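Golob Learns to Tidy: A Gallery From the Software Side

Posted 02/06/2019 by Tülin Başaran

People who visit us nearly always want to see the arm, and I do understand why, but most of what I have loved about this project has happened in windows on a screen. So when I was asked to put together a gallery page for the Golob work I was a little torn, as you can imagine. How do you hang a planner on the wall? In the end I have done what I usually do, which is to write too much. The first few entries are notes on the software that I would otherwise have shown you as plots, and the picture from the arm comes further down, where it fits.

A quick word on the names, for those of you who haven't followed along. Golob is the whole control stack, Enum is the part that decides which thing to pick up next, and Bitbridge is the plumbing that carries messages between the two and everything else. Brodier is our viewer and log browser, started over one wet spring as a stopgap and still with us, bless it. The task is household tidying: soft things that have no fixed shape, picked up and moved to wherever they belong.

The Brodier timeline

If I could have only one window open all day it would be this one. Every run is laid out as a long strip, with the camera frames along the top and the joint positions, finger opening and planner state underneath, and you can drag a marker along and watch all of them move together. The first version took so long to load a run that I used to go and water the plants while I waited (they have never looked better). We now load the strip in pieces as you scroll, and the plants are back on their old schedule.

The gray rows in the planner state are the ones I look at first. They mean the planner was asked for a path and hadn't yet answered, and a wide gray patch is usually where the interesting trouble is hiding.

Enum's list of candidates

Enum looks at each new frame and writes down a list of grasps it would be willing to try, with a score beside each. Early on it kept up to 400 of them, most of which were the same grasp nudged over by a hair, and the planner would work patiently through the lot. We added a step that merges near neighbors and passes on the best 30. I was nervous about that change and kept the old behavior behind a switch for quite a while – I finally deleted the switch in June, with a cup of tea and a small sense of ceremony.

Cloth is where the list gets fun. A rigid box gives you a tidy set of edges to choose from, and a piece of fabric gives you folds, which look like edges, and shadows, which look like folds. Enum is fond of folds and rightly so, though it will happily fall in love with a shadow if you let it. The score now includes a term for how well the depth agrees with the color, and that calmed things down nicely.

Bitbridge and the matter of the clocks

I have no plot that does this one justice, so you will have to take my word for it. For weeks the arm seemed to reach slightly behind where the perception said the target was, and we blamed the calibration, and then we blamed each other's calibration, very politely. The camera messages were being stamped when they arrived at Bitbridge, and the joint messages were being stamped when they left the controller. Once both were stamped at the source the gap closed up. The fix was four lines long, and one of those was a comment saying sorry.

The wrist view

This is the part I enjoy showing to people who write planners and have never had to look through the robot's eyes. From the wrist everything is close, the fingers are always in view, and the background can be every bit as busy as the thing you care about. A speckled surface is full of tiny bits of contrast, and our first segmentation model treated each fleck as news.

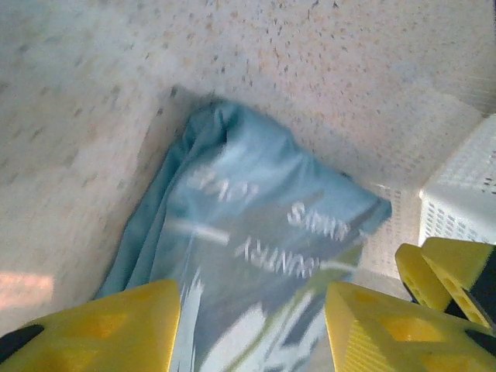
Wrist camera, looking down between the yellow fingers at a crumpled light blue bag, with the white basket to the right.

Printed cloth brings its own puzzles. Large white letters make strong, clean outlines, and a model that has been raised on outlines would love to tell you that the word "COUNTRY" is an object all by itself. The lettering reads backward in the frame above, so I would never lean on reading text to tell one bag from another, and Enum doesn't try. We group by surface first and let the print come along for the ride.

The perforated basket wall was a separate headache, as all those little openings gave us a collision model like a slice of Swiss cheese. The planner now gets a plain solid wall in its place. It costs us a few clever paths through gaps that no finger should be visiting anyway, and I sleep better.

The replay tool

We have 3 runs that every change has to pass before it goes in, and replaying them is simply a matter of picking them in Brodier and pressing the big button. It feeds the recorded frames to the new code and marks any place where Enum's first choice differs from before. A difference isn't always bad, of course, and I have spent many a pleasant afternoon arguing with myself about whether a new grasp was wiser or only newer.

Next on my list is a proper side-by-side view, so that two replays can be scrolled together without my having to line up the windows by eye. After that I would like to give the gray rows a nicer color. Suggestions are welcome, and I do read them all, even the ones about plants.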